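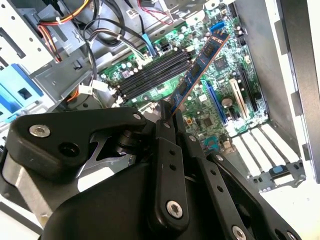
Section 3. Preparing the computer and starting Ninari for the first time

Ninari is the shared file store of Nindalano. It keeps the documents of a small office on one computer, and the other computers read and write them over the network. This section is for the person who will install it. You should be able to use a keyboard and a screen connected directly to the computer, but you don't need experience with servers.

Before you begin

Please have ready:
- the desktop computer that will hold the files
- a network cable long enough to reach the router
- a USB stick with the Ninari installer (see Section 2)
- the license letter with your office code
- a second disk for the nightly copy, if you will use this function

Caution: The installer erases the disk that you select. If the computer was used before, copy all files you want to keep to another place first. Nindalano can't recover them for you.

3.1 Checking the hardware

1. Shut down the computer. Turn off the switch on the power supply, if there is one, and pull out the power cable.

2. Wait one minute. Press the power button once while the cable is out, so that the remaining charge can leave.

3. Open the side cover. Touch a bare metal part of the case before you touch anything inside.

4. If you add memory, open the clips of the slot, compare the notch in the module with the key in the slot, and press straight down until the clips close. Use the type of memory written in the manual of the motherboard. A module of the wrong type does not fit, and you must not force it.

5. Connect the second disk. Check that its data cable and its power cable are both seated fully.

6. Remove dust from the fans with a soft brush. Hold the blades with one finger so they don't spin.

7. Close the cover and connect the power, screen, keyboard and network cable.

Note: Old disks can pass the check and still fail soon after. If the disk makes clicking sounds, replace it now.

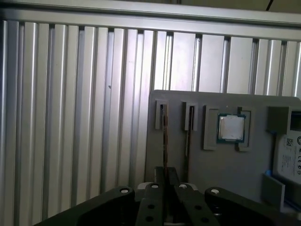
3.2 Installing the program

1. Insert the USB stick and turn on the computer. Open the boot menu. The key for this menu is different for each manufacturer, and it is often shown on the screen for a short moment.

2. Choose the USB stick. The Ninari logo appears, and after it the language list.

3. Select the language and the keyboard. Try the keyboard in the test field, especially the symbols you want to use in your password.

4. Select the disk for the system. Read the name and the size of the disk two times. Then type ERASE in capital letters and press Enter.

5. Type the office code from your license letter. The code has no spaces. The letter O is never used in it, so a round character is always zero.

6. Choose an administrator password. Write it on paper and keep the paper away from the computer.

7. Wait until the bar shows 97 percent. At this point the installer builds the file index and the bar stands still. Do not turn off the computer.

8. When the message "Remove the stick" appears, remove it and press Enter. The computer starts again by itself.

Caution: If the power fails during step 7, the disk is not usable. Start this part again from step 1.

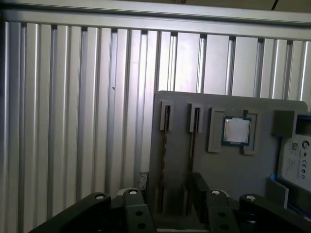 Chutima Jaidee

3.3 First start and users

After the restart, the screen shows an address which begins with http. You can now disconnect the keyboard and the screen if you wish. All other settings are made from the browser of another computer in the same network.

1. Type the address in the browser. Log in with the name "admin" and your password.

2. Open Settings, then Name. Give the store a short name without spaces. Our example office uses "dollach", after the street.

3. Open Users and press Add. Make one user for each person. Please don't share one user between several people, as the history of changes will then be of little use.

4. Open Folders. Three folders exist already: Common, Private and Archive. Files in Archive can be read by all users but changed only by the administrator.

5. Open Nightly Copy and select the second disk. The default time is 2:00 a.m. If the computer is turned off at night, choose a time in the lunch break.

6. Press Save at the bottom of the page. Changes are lost if you close the page without saving.

Note: Some offices scan directly into Ninari. For the Kang scanners, make a separate user named "scan" and give it access only to Common.

If the address does not open

- Check that the light next to the network socket is on.
- Check that both computers use the same router. A guest network does not work.
- Error 58 means that another device has the same address. Turn the router off and on, wait five minutes, and read the new address from the screen of the Ninari computer.

How to connect Windows and Mac computers to the folders is explained in Section 4.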